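Flendunard project: second progress report to Vosance
Prepared for Catherine MacAulay, programme manager
2024-03-07

Dear Catherine,

You asked us in your last letter to answer one question before all others: can the arm empty a bin of mixed parts well enough that a workshop would leave it to do so? The answer today is no for a whole shift, and yes for some parts of the work. I try to explain below where the line goes.

Work done in the period

The period covers 8 weeks. In the first part of it we moved the cell to the new room and calibrated again, which took longer than I planned in the autumn. I had counted two days for the calibration and it took six. After this we made 360 picking attempts under the conditions we agreed with you, which means mixed parts, no sorting by hand before the start, and no person touching the bin during a run. Together with the attempts from the first report we have now 1047 on record.

Of the 360 attempts, 66 failed. A failure is counted when the gripper closes and comes up with nothing, when it comes up with two parts, or when the part falls before it reaches the tray. Shona Sutherland reads all the logs and decides the doubtful cases. She has been more strict than I would be, and I have not changed any of her decisions.

Which parts are easy and which are difficult

Bars are now the easy case. When a bar lies free on the floor of the bin, the arm takes it at the first try nearly always. When it lies close along a wall, the fingers have no space on one side and the arm must first push the bar to the middle. This pushing movement was written by Fraser Matheson and it is the biggest improvement of the period. It is slow, but it works, and before it we had to stop the run and call a person.

Transparent parts are the difficult case, and I must say that we were too optimistic about them in the application. The depth camera sees through them or sees the reflection of the lamp, and the software then believes that the part is in another place. More than half of our failures come from this one kind of part. We tried a different lamp position and it helped a little. We tried also to let the arm go down slowly and feel for the contact, and this helped more, but every pick then becomes so long that a worker would lose patience.

When several transparent parts lie on each other, the software often takes the whole heap for one object. We have no good solution yet. Ailsa Gillies is testing if two pictures from different arm positions can separate them. I will be able to say more in the next report.

What the workshop thinks

Gillespie Purves from the Paterson workshop spent a day with us and watched the runs from the morning until we closed. His people empty such bins by hand between other tasks, and they do it without thinking about it. His opinion was that he would accept a slow machine, if it could work while his people are at lunch. He would not accept a machine that calls for help, as then somebody must stay near to it. I find this a useful measure and I propose that we add it to the targets: the number of calls for help per bin, next to the speed.

He asked also if the same arm could wipe the bin out afterwards. We have not tried this and it is not in the plan.

Money and time

The spending follows the plan, with one exception. The second set of gripper fingers was more expensive than the offer we had, and I moved the difference from the travel line. The order with Palotetti for the new cable guide is placed and not yet delivered. I do not expect that this delays the work, but the hose and the cables still move too freely when the wrist turns far, and we limit the wrist for now.

The final demonstration stays in September. I ask you to consider one change: to show it with bars and solid parts as the main task, and with transparent parts as a separate task with its own target. I would like to speak about this before you send the report to the board.
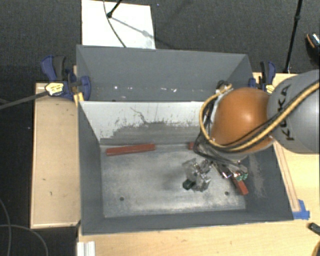
Reading time: 4 minutes

The KUKA arm at the bin, with red bars on the bin floor and transparent pieces in a cluster close to the gripper. One bar is at the right side, in the kind of position where the pushing movement is useful. The table of failures by part type will be sent to you separately by Shona.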